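How do you follow a club handball match when you can't get to the ground?

Asked by puvu_mum, 22 January 2002

Hello everyone, my first post here so please be gentle! My nephew has just joined the handball side at Puvulach and they play Bukau at the weekend. I'd love to keep up with the score from home, but I can't find it on the telly anywhere. I also don't really understand how the table works when two teams finish level - he tried to explain it over dinner and I nodded a lot. Is it goal difference, or who won when they played each other?

3 answers

Answer from Rollow_Left_Wing
Welcome! Your best bet is the club phone line. They update the score at half-time and again at full-time, and whoever is on the desk is usually happy to have a natter if it's quiet. As for the table, in our league it goes to the matches between the two level sides first, and only then to goal difference. Rollow and Bukau both finished on 13 points in December and we went above them on that rule, even though they'd scored 281 goals for the season. I was very pleased, as you can imagine - my neighbour supports Bukau and didn't bring it up for a week.

Answer from janssen_fan
goal difference i think?? might be different in juniors

Answer from Henrik Wegener
Rollow_Left_Wing has it right for the seniors, but do ask your nephew which grade he's in, as the juniors go straight to goal difference. If you ever do get along to the hall, take a cushion and something for your knees. Those benches are hard and the heating is hopeless, and I've sat through many a long afternoon on them in my 64 years!

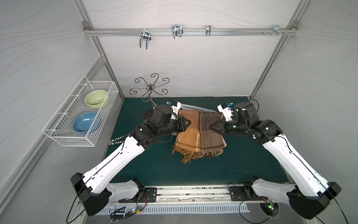
A brown plaid blanket with fringed edges, folded up.

The hall doors open well before the first match, so come early and you'll get a seat near the halfway line. Enjoy it, and best of luck to the lad.

Was this helpful? 69 people said yes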